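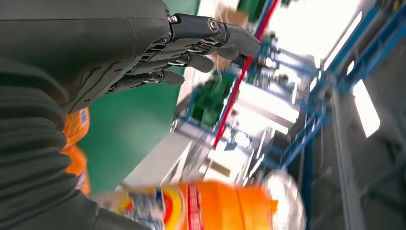 September always makes me want to sort things, and this year it was the turn of the bits and bobs shelves — the ones where snacks, cleaning stuff and anything without a proper home end up living together. I've wanted to try sorting by colour for ages, and I finally gave it a go on Monday! Orange was the obvious place to begin. An orange detergent bottle lying on its side and an orange packet with patches of yellow on it, and straight away I could see how cheerful a whole row of that would be.

I know the sensible advice is to sort by use. Food with food, soap with soap, and I do agree with that for where things finally live (please don't keep your crisps next to the washing liquid for good). But for the first pass, when you've got a great muddle and no idea where to start, colour is brilliant. You don't have to read a single label. You don't have to decide whether something is a kitchen thing or a bathroom thing. You just grab, and it's so quick that I set a timer for 15 minutes and had time left over to put the kettle on.

My other big tip is to work on a plain, bright surface. I used to tip everything out on the floor, on a patterned rug of all places, and small things simply vanished into it. Against a good strong green, orange fairly shouts at you.
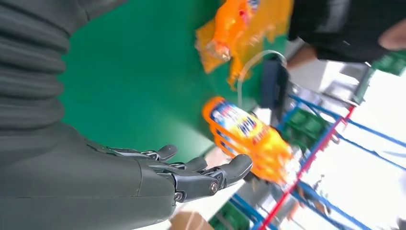 Orange things on the green table, green things over on the rack.

I'm very taken with the rack as well. Blue bars and a bit of red, and the green things look lovely against them. I'd been eyeing up the Drendico shelves, which are all white and very smart, but I think I'd get bored of them by Christmas. Give me a rack with some colour in it any day!

Next up is the second pass, where each colour gets split into food, cleaning and everything else. I've got 6 Ellell tubs ready for that, the shallow ones with the clip lids, and I'm hoping they'll sit two deep on the bottom shelf. Blue is going to be the big one — I seem to buy nothing but blue sponges and blue cloths. If any of you have sorted by colour and kept it going for longer than a month, do leave me a comment and tell me how.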